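Teaching a gripper to pick fruit from a box, part 3: the recordings

Saturday, January 6, 2018

In the last part I wrote about the program side of Brurnel, and some readers asked me how the examples are made. I promised an answer before the holidays and I did not keep the promise, so I am sorry for that. Now the first set is finished and I can write with a more quiet mind.

For those who arrive new: Brurnel is my small project for learning to pick and place by imitation. A person does the task with grippers held in the hands, the cameras on the grippers record what the hands are doing, and the model later tries to repeat it on an arm. The arm is a simple one and I call it James. James does not appear in this post. All work here is done by my own two hands at a table.

The task of the first set is the same each time. There is fruit in a shallow box. Take one fruit out, put it on the cloth, open the fingers, go back. Later the reverse direction, from the cloth into the box. It sounds like work for a small child, and a small child would do it faster than me with these fingers.

The table and the things on it

I was asked if I use special objects. I don't. I bought fruit at the market on Drullby road and I put it in a red box with a cardboard floor. The tablecloth was already there and I decided to keep it. At first I was afraid of it. The pattern is very strong, red and pink and dark green with thin lines in several colors, and I believed a plain gray cloth would be easier for the model. It would be easier, yes. But I wanted to know early if the thing can find a red fruit near a red stripe, and if it can't, I prefer to learn this in the first month.

I also left the tissues and the plastic container of small fruit on the table. They are never touched in this set. I wanted some objects that are present and have no part in the task, so the model cannot simply go to whatever is lying on the cloth.

Before each block I hold the gripper open over the near side of the table for a short time, and I don't move. This gives a clean first second in the recording. My first forty or so files have no such pause, and cutting them took me two evenings.

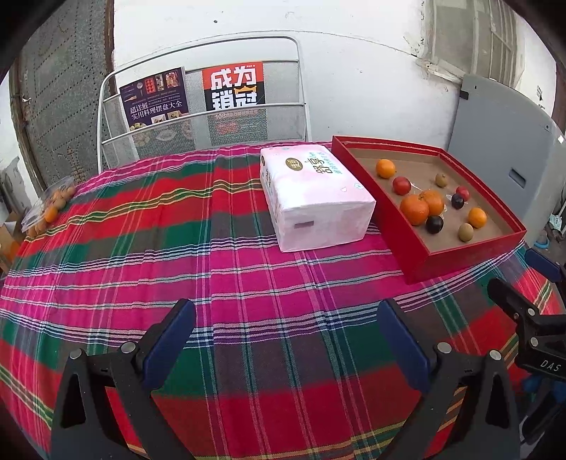
Start position, fingers open, before going to the box.

The lens is very wide and everything bends toward the sides. I tried to correct the bending in software, and the result was nice for my eyes and bad for the training: the fruit at the border became long and soft. Now I give the picture to the model as it is. The fingers are always in the same part of the view, and I think this matters more than straight lines.

How one recording goes

I will write my own order of work, perhaps it is useful to somebody who starts.

1. Put the fruit in the box without thinking. I close my eyes and move them with a flat hand. When I placed them "randomly" with open eyes, I made nice even gaps every time, and the model learned that a fruit always has free space on both sides.

2. Say aloud which fruit is next. The sound is recorded too, and it saves me from writing labels by hand. My accent was a problem for the word "plum", so I say "dark one".

3. Come from above and a little from the front. Open wide, go down, stop, close. The stop is important. If I close while I am still going down, the model also does this, and then the fruit rolls away.

4. Lift, wait a moment, carry it, put it down, wait, open. The waits are short, maybe the length of one breath.

5. Go back to the start position. Also when the try was bad.

Point 5 I learned late. For the first days I stopped the recording at once after a mistake, so every file of a lost fruit ended in a different place. Those files could not be used even as bad examples. And the bad examples are useful! A fruit that slips and is caught again on the second try teaches more than ten perfect lifts, at least this is what I see in my small tests.

The wall and the chair behind the table stay as they are. I changed the side of the table where I stand between the blocks, a step to the left, a step to the right, so the background moves in the view and the model cannot use the window as a lighthouse.

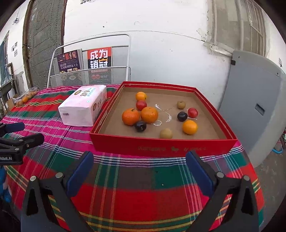 What was difficult with each fruit

The oranges are the kind ones. The skin is rough, the blue pads hold it well, and the size forgives a hand that is a little wrong. Only the biggest orange made trouble, as I must open the fingers almost fully and then I push its neighbors. I decided to allow the pushing. In a real box the neighbors are always there.

The red ones are smooth and shiny, and from the side of the camera there is often a bright spot on the skin. When I turn the wrist, the bright spot moves and the fruit does not. An early version of the model followed the bright spot. I could see it in the playback, the path made a small hook at the end, every time in the direction of the light. I recorded the red fruits again in the morning and in the late afternoon and the hook became much smaller. It is still there a little.

The small brown ones are easy to hold and hard to see. On brown cardboard they nearly disappear. I expected many failures, but most of the failures came when such a fruit was near the wall of the box, where one finger has no room to go down. Here I had to teach a second way: first pull the fruit to the middle with one finger, then take it. This is two actions in one file, and I am not sure that my model can understand it from so few examples. Maybe it needs its own set.

And the plums. Dark, round, smooth, and of similar color as the pads and the fingers. When the gripper is nearly closed I see only a dark thing between two dark things. My own eye makes errors there, so I cannot be angry with a network. What helped was to practice the plum alone on the cloth, outside the box, with the fingers low and slow from both sides. On the bright pattern the edge of the plum is clear, and the model had a chance to learn the last centimeters before it met the harder case.

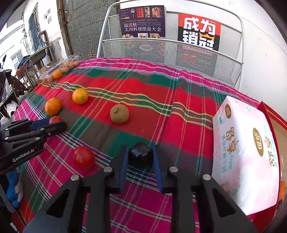 Plum on the cloth, one pad on each side. The other gripper waits at the left.

The second gripper is for the left hand. In this set it mostly rests and does nothing, and I still record it. In the next set the left hand should hold the box while the right hand takes the fruit, and I wanted the left side to be in the view already, so that the model is not surprised by it. A practical remark: decide where the resting hand stays and keep to it. Mine traveled. By the end of a long block my left arm was tired and it slowly went down toward the table, and this slow sinking is now visible in the data as if it had a meaning.

Numbers

My plan was 520 recordings. I made 479 and then the fruit was too soft to continue. From these I removed 68 in the check. The reasons were the usual ones: no sound, start position missing, my sleeve over the lens, a dog barking over the word for the fruit so I could not know which one I meant.

One full block takes about twenty minutes and after two blocks I make a pause. I tried three blocks in a row, and in the third one my hand becomes careless in a special way. It still succeeds, but it succeeds with small shortcuts, and the shortcuts are different every time. For a person watching it looks skilled. For the training it is noise.

I checked every file at double speed with a simple table: fruit, side of the table, success or not, one column for remarks. Do this on the same day. I left one block for a week and I could not remember why I wrote "strange" next to a dozen of the files.

What I would change

The box should also be turned. It moved a little during the work, but it kept nearly the same direction, and I am afraid that the model learned the red wall as a kind of rail. I will test this next week by turning the box a quarter before James tries.

I would also begin with fewer kinds of fruit. Two kinds, many positions, then add the next. I was impatient and bought everything on the first day.

And a softer way to close. The fingers are stronger than they feel in the hand, and a ripe plum does not give a warning. I now close until I feel the pad touch and then only a small amount more. In June I tested an older pair of fingers where I could not feel this moment at all, so these are already a big step forward for me.

Part 4 will be about the training itself, when the computer at Cletasby is free again. If you collect hand recordings yourself and you have a good method for the fruit near the wall, please write it in the comments. I read all of them, only my answers are slow.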